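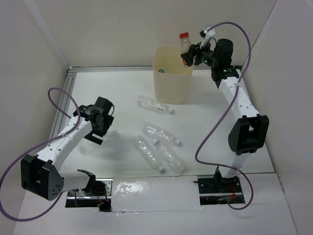 Amado Aquino asked last time why Fumwood council needs a company at all. Fair question, start there.

- Medve yard empty since the mill went, 11 acres, council can't borrow agianst it
- company can. Council stays sole shareholder
- 234 homes on the outline plan, 81 for rent. Say rent figure TWICE
- board of 4, minutes published - promise this

Pause. Water.

Then Tiltemier Road access, keep short, highways still haven't replyed. Vote is 12 October 2026. Questions.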